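Cloth grasp planner keeps pushing into the counter, Franka arm
Forum: Manipulation software > Control and planning

valbona_r
Posted March 18, 2020

Hi all, I'm going a bit nuts with this one. We're doing a wipe-the-counter task with a Franka, and the planner (Mekley, our in-house thing, sits on top of a plain Cartesian impedance controller) picks a grasp point on the cloth from the depth image. Free space is lovely. Then it gets to the cloth and one of two things happens: the fingers close on air, or they go down too hard and I get a reflex abort. Out of 60 tries last night, 7 ended in an abort.

Stiffness in z is 535 N/m. Extrinsics come from the tag taped to the table.

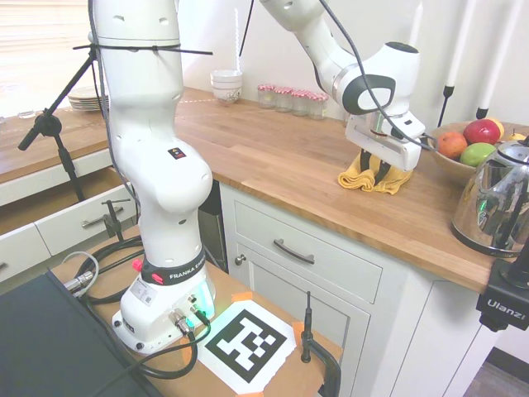

Replies

pbakalis
My guess is z stiffness. 535 is a lot when your target depth comes off a crumpled cloth. The top of a fold isn't the counter, and the setpoint ends up below the wood, so the controller just keeps leaning on it. Drop z way down, keep x and y where they are, and stop on a force threshold. We did this for towels in November and I never went back.

Magda K
Gotta disagree with Pantelis, sorry! Soft z hides the problem. That tag is on the table and the cloth is on the kitchen counter behind the arm, so any tilt error in your extrinsics gets bigger by the time you're over there. I'd put a second tag on the counter and compare before touching a single gain.

pbakalis
Sure, but she's going to have some depth error no matter what. You can calibrate all week and a fold is still a fold.

Magda K
A fold is a few millimeters. A bad tilt can be a lot more than that, and it'll get her in x and y too — which soft z does nothing for.

orestis_k
Dumb question maybe, but is the kettle in your collision scene? Chrome is awful in depth. Ours used to show up as a hole with a halo of junk points around it, and the planner would swing wide and come in at a silly angle.

valbona_r
Not dumb! It's in there as a hand-placed box, same for the fruit bowl. I crop everything else. One cloud after cropping had 1,481 points on the cloth, so I don't think I'm starved for data.

OK, tried Magda's thing over lunch. The second tag says I'm 7 mm low at the counter. Fixed that, and the aborts stopped for the handful of runs I had time for, but I still close on air sometimes when the cloth is lying flat.

pbakalis
Flat cloth is where you want the contact stop. Go down until you feel the counter, back off a hair, then close.

valbona_r
Trying that next, with softer z. Will post the force plots once I've cleaned up the logging.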